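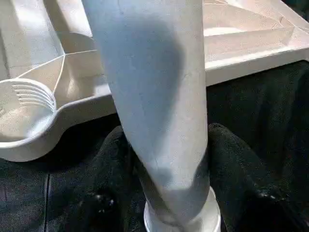
Millska started as a sewing corner in the back bedroom and has grown, over six winters, into a whole room of fabric, thread, trays and half-finished good intentions. Since the light was good on Wednesday morning I finally sat down to write the thing up. Sorting is most of what goes on in this room, if I'm telling the truth about it, and a big white tray with molded compartments does more of the work than any machine I own. I love the thin raised walls and the ridges running across the floor of it, and I love how a pale grey piece like this one, wide at one end and narrowing down to a white plastic ring, shows up every crease against all that white. Grey looks so plain on the shelf! Put it in front of something bright and you find bluish shadows in it, and a fold near the bottom that I could look at for quite a while.

The notes that follow are the ones I keep for myself, tidied up a little for company.

On trays

I buy the white ones. I had a dark green set for years (a present, and a kind one) and I lost more pale thread and pearl buttons in those than I care to think about. White gets grubby, yes, but a damp cloth and a drop of dish soap will bring it right back. My deep ones came from a Kultex closing-down sale and I've never found any quite as good, so if you come across a stack at a yard sale, please write and tell me where.

On rings

A plastic ring is such a humble thing to get excited about, and yet I keep a jar of them by the window in four sizes. They go into the necks of little bags, the ends of sleeves, the tops of the lavender pouches I make for the church fair. Smooth rims only, please. A rough one will chew through a soft fabric before the year is out, and I have the darning to prove it.

On grey

The Evton catalog lists 70 shades in its plain range, and I would say a good part of them are grey if you squint. My favorites are the very light ones that can't decide whether they're grey or off-white. They take a crease easily, so I roll them on cardboard tubes and keep them away from the radiator. Iron on the wrong side, with a pressing cloth, and go slowly around anything gathered or tapered. You can always press it a second time, but a shiny patch is there for good.

On lint

Black knits collect it. I have tried the sticky rollers, the little brush with the red velvet, and a loop of packing tape around my hand, and the tape still wins. Do the black things last, after the pale ones are put away, and shake out your apron in between.

On the button drawer

There were 581 buttons in it at the last count, which I did one rainy afternoon with the radio on and a pot of tea going cold beside me. The cat, Erdős, was no help whatsoever and sat on the shell ones. They are sorted by color first and by size after that, and anything with a broken shank goes into a saucer for the school art box.

More to come when the days get longer. The next batch will be the thread rack and the big cutting table, which needs clearing first, and I'd like to get the curtains washed before I show you the window.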